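**Status: usable, with complaints. Last edited 2018-06-06.**

# Sellow bridal supplier list

A CSV of 2547 entries for dress shops, veil makers, hair and make-up artists and wedding venues, pulled together from the old Plinent directory and from forms that suppliers filled in themselves. Take that second source with a large pinch of salt. Everybody is "award-winning" on a form.

## Columns

- `name`: as the supplier writes it, capitals and all
- `category`: one only, even where the supplier claimed nine
- `from_price`: lowest advertised price in dollars
- `trial_included`: yes, no or blank
- `overnight_prep`: whether the bridal party can stay and dress on site

I wouldn't trust `from_price` for anything. Géza Szűcs called a batch of make-up artists in January and hardly any would book a bride at the figure they advertise. Blank in `trial_included` means blank. Please stop reading it as "no."

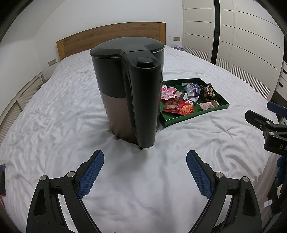 *2 min read*

`overnight_prep` came from venue brochures, and "luxury bridal suite" covers everything from a real dressing room to a bedroom with a kettle. Rocío Zabala wants a star rating added. I'm against it until somebody can say who hands out the stars.

## Known problems

- Chauke Veils appears twice under different spellings.
- Over 2000 rows have no date for the price.
- "Natural look" is used as a tag and means nothing.

## License and contact

Free to reuse with credit to Platness. Corrections go to Jamila Pramanik, with a link or a price sheet attached. "My cousin got married there" doesn't count as a source.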